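Nulero Dry Vermouth

Style: Dry, fortified, aromatized wine
Base wine: Trebbiano and a small share of Muscat
Alcohol: 17.5% by volume
Bottle: 500 ml, dark green glass, screw cap
Bottles in this release: 3,286
Case: Six bottles

Nulero is the driest of the three vermouths we make at Awan. The base wine is fermented in steel and kept cool over the winter. It is fortified in two steps with neutral grape spirit, and the botanicals go in between the first addition and the second. The herbs are steeped in separate lots and pulled at different times. Wormwood comes out after nine days. Gentian stays in for three weeks. The citrus peel gets two days and no more -- past that it turns pithy and the whole tank tastes of it.

The recipe was written by Ha-neul Kang, who ran our still for four years before moving over to the wine side. Her first version had cinnamon in it. The current one has none, and more bay leaf. Other botanicals are yarrow, coriander seed, chamomile, orris root and dried lemon peel.

Sugar is 28 grams per liter, added as plain cane syrup. There is no caramel and no added color. The wine is rested for two months in a 1,000 liter tank, coarse filtered and bottled in May.

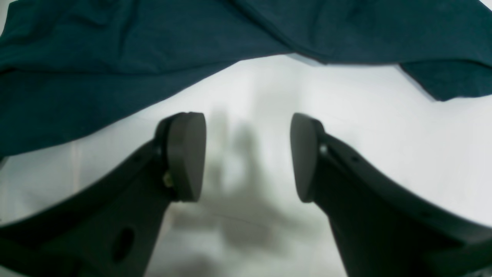 On its own it is bitter at the front and slightly salty at the end, with the chamomile showing most when the bottle is cold. In a martini we like it at four parts gin to one part vermouth. It also works with soda and a strip of lemon, or in place of white wine when steaming clams. It gets lost next to heavily peated whiskey.

If you want something sweeter, see Givent, our amber vermouth, made on the same base with nearly four times the sugar. Nidex is the red one, and it is sold out until fall.

Storage
Keep unopened bottles out of the sun. Once opened, Nulero goes in the refrigerator and should be finished within six weeks. A little sediment is normal. Stand the bottle upright overnight and pour the last inch slowly.

Ordering
Sold by the bottle or by the case, from the tasting room or by mail. An adult has to sign for every delivery. We hold back 226 bottles for restaurant accounts, so a listing marked sold out here may still be open to trade buyers. Empty bottles can be returned to the tasting room for a one dollar credit -- rinsed, please, with the cap off.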